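Give Me a Notes App That Forgets

I moved all my notes out of Varkodent in August, and I have to tell you, I haven't been this happy with a piece of software in years. The app I moved to is called Rind. It does one odd thing that made me roll my eyes when I first read about it: any note you don't open for 21 days slides off the main list and into a drawer. It's still there and you can still search for it, but it stops staring at you.

I had 443 notes in Varkodent. Some were recipes, some were half of a packing list, and one just said "ask about the hinge." Every time I opened the app I got the whole pile, with tags and colors and little stars I had stopped believing in long ago. I used to think the answer was a better system. I tried folders inside folders. I tried the daily page (for a week!). I watched a very long video on linking notes together and came away with a sore neck.

With Rind, I'm down to 81 on the main list, and I know what nearly all of them are. I open it on my phone in line at the grocery store and the thing I want is right near the top. That sounds like such a small win, but it changes how often I write things down. I jot more now, and I jot worse, with typos and no titles, and it's great.

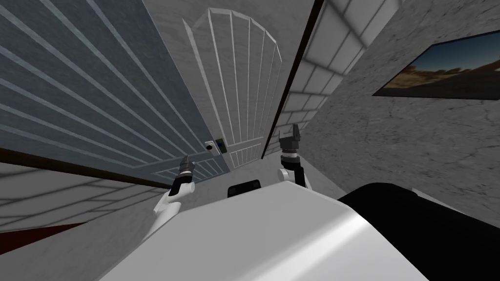
The usual complaint is that software shouldn't decide what matters to you. I get that, and I'd be the first to howl if Rind deleted anything. But every app with a list is already deciding. Varkodent sorts by date edited, so fixing a comma in an old note pushes it above the one you need. Flildale, which I used before that, puts pinned notes first, and I pinned so many that the pins filled the whole screen. Those are choices too, made by whoever wrote the sorting code, and we've all gotten used to them.

Rind isn't perfect. The tablet version from Fultano still feels like a stretched phone app, and search trips over words with apostrophes – a strange thing to get wrong in a notes app. I'd also love to set the timer myself, maybe 7 days for shopping lists and a whole year for anything to do with taxes.

Still, I want this idea everywhere. Put it in my bookmarks. Put it in my photo albums, my browser tabs, the list of podcasts I swore I'd get to. Let things drift off quietly, and let me go find them if I ever care. I did look up the hinge note, by the way. I still don't know which hinge.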